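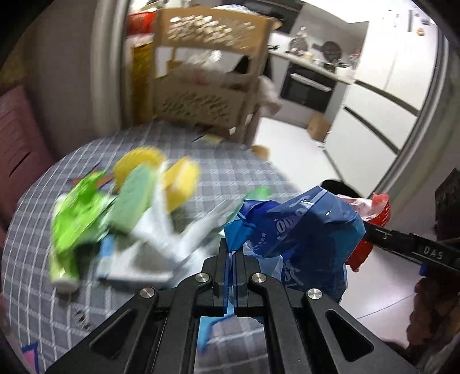

What does the Flundar kit cost to rent?

The basic rental is $95 a week, and that covers the hand-held gripper, the charger, a carrying case and access to the upload site. Shipping is extra outside the metro area.

Brarent, the tool rental company, added the Flundar kit to its catalog on Monday, December 24, 2018, after a trial that began in October. It is the first item on the company's list meant for people who want to teach a robot a household job by doing the job themselves. The kit is made by Pavier, a small hardware firm that until now sold it only to labs and only in sets.

The user holds the gripper by its handle and works with it the way one would work with a pair of kitchen tongs. A camera on the tool records what the two fingers are doing, and the recordings are later used to train an arm fitted with the same fingers. No arm is included in the rental. Customers who own one can download their files in the usual formats, and those who don't can sell or give their recordings to whoever they please. Brarent says it keeps no copy after the kit is returned.

Table clearing is the job most trial customers picked, according to Stelios Gavalas, who runs the rental desk. Plastic bags and other soft packaging came up again and again in their notes. A bag folds when the fingers close on it, and a thin one can slide out of the grip if it is taken too near the edge.

"People start with cups and boxes and do fine," Gavalas said. "Then they get to the shopping bags and slow way down. We tell them to slow down even more and take a good pinch of the material."

A printed guide comes in the case. It asks users to keep each recording under 11 minutes, to start with the fingers open, and to put things back in a different arrangement before starting over. It also asks them not to tidy the room first. Pavier wants ordinary kitchens with ordinary things in them, and the guide says so on its first page.

The trial produced 1838 recordings from 40 households. Brarent did not say how many of those were good enough to use. Rafail Christodoulou, who handles product support at Pavier, said the most common fault was speed. Quick hand movements blur the picture, and a blurred stretch usually has to be cut out. The second most common was a finger over the lens.

Christodoulou said the finger pads are the only part that wears out under normal use. A spare set is in the lid of the case, and they push on without tools. The joints should not be oiled. Renters who feel grit or stiffness when squeezing the handle are asked to bring the kit back for a swap, which is free during the rental period.

Not everyone in the trial was pleased. Several customers said the tool was tiring to hold for more than half an hour, and one returned it after two days for that reason. Left-handed users can turn the handle around, but the trigger lock then sits under the palm, where it is easy to bump. Pavier is working on a different lock and has not given a date for it. The upload site was also slow on weekends through most of the trial, and Brarent says it has since moved to a larger server.

The battery is built in and can't be changed by the user. Gavalas said to expect an afternoon of stop-and-start work on one charge. The kit can record while plugged in, though the cord tends to get in the way at a table.

Brarent's main competitor in the area, Theodorakopoulos Equipment, rents small robot arms by the month but has no hand-held recording tool. The company said it had looked at the Flundar kit and had no plans to carry it.

Rentals can be reserved by phone or at the counter. A credit card deposit is required and is released when the kit is checked in. Anyone planning to record in a shared home needs the consent of the other people living there, and the form for that is handed over with the case. Damage from dropping the tool is covered once per rental. Damage from water is not covered, and the guide warns against using the gripper in or near a full sink.

Two-week and four-week rates will be posted after the holidays. The counter closes early on Christmas Eve and stays closed Christmas Day, and kits due back on either day can be returned the day after at no charge.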